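August, late, kitchen too hot to sleep in

Spent the evening with the insides of the old black tower, which Hanna Zhuravel passed on to me with the words "it just needs a little something." So do I, Hanna. The side panel came off without a fight, and I took that as a good omen, which shows how little I've learned since the Flalby printer.

Celeste Moreira had lent me the book, the small screwdriver and a warning not to touch anything gold. I read page 313 twice. It explains the retention bracket in the tone of a man describing his divorce.
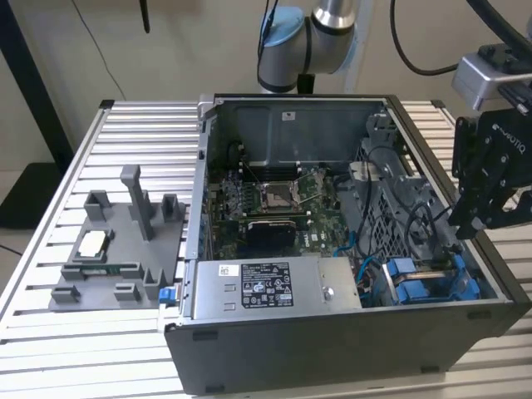
Tower on its side, lid off, bracket up, socket empty.

I like the blue parts best. Somebody at a desk once decided that the bits you're allowed to pull should be blue, and I'd like that person to redo my tax forms and possibly my family. The gray cage full of little holes I left alone. Same for the black cables, which have had years to arrange themselves and don't need my opinion.

The replacement processor is coming from Grumgate, order 3608, six days, or nine if they're feeling thoughtful. Until then I'm not to breathe on the socket. Celeste called at 9 to check that I hadn't. I told her I was across the room, eating toast over the sink.

Must buy thermal paste. Must return the Venter fan, wrong size, my fault.

Back to top | Write to me | © Gollo Notebooks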